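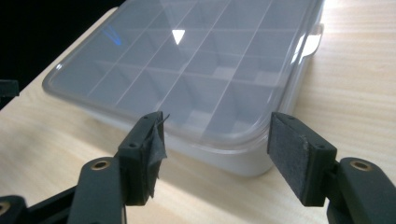
Flerkonent Two-Finger Gripper, model 262

For small chores at home or at the bench: sorting, lifting, putting away. Payload up to 958 g.

Can it tidy a workshop yet? Partly. In our July trials at Minside it moved closed boxes and single parts reliably. Lids with small latches are still hard, and loose washers are best left to people.

In the box
Gripper with 2 finger pads
Mounting plate
Cable, 200 cm

Finger pads wear with use – check them weekly and replace any that lift at the edges. Spare pads are sold separately by Wutitcombe.

Fits Szűcs arms. Other arms need an adapter.

Orders placed now ship from 23rd October.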